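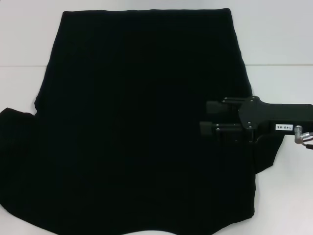
Subject: Re: [toledo-neighbors] Saturday closing on Clestetti Street?

Hi everyone,

Great news, and I'm so glad Loukia asked! I was at the council meeting Monday night (it ran until almost 11, bring a snack next time) and the street closing is approved. Clestetti Street will be shut to cars from the bakery down to the bus stop while the workers' march comes through, and the stores that want to stay open can stay open.

Loukia Economou wrote:
> Does anybody know if the march is still on? The owner at Clesa
> told me she's closing for the day to support her kitchen staff,
> but the hardware store hadn't heard a thing. Also, is the 29 bus
> running? My mother has to get to her appointment and she won't
> take a ride from me.

Yes on the bus, but it detours over to Mill Street until 2 p.m. Your mother can catch it by the library, same side as usual.

As for who's closing, I went door to door yesterday and what a morning that was! Clesa is closed all day. So is the tailor. Stusura is opening late, after the march, and giving the cooks full pay for the hours they miss, which made me want to hug somebody. The hardware store is open (they've heard now). The pharmacy is open too, back entrance only.

The city is planning for 3000 people. I think that's high, but the last one surprised me, and it was wonderful to see so many families I knew from the school pickup line walking together. The permit number is 2314 if a parking officer gives you trouble about moving your car the night before. Please do move it, they will tow.

We could still use people to hand out water at the corner by the church, starting at 9:30. Just write back to me and not to the whole list, or Dan's inbox will fill up again.

One thing I couldn't find out is whether trash pickup moves to the next day. If anyone gets an answer from the city, please post it!

See you out there,
Lewis Ogilvie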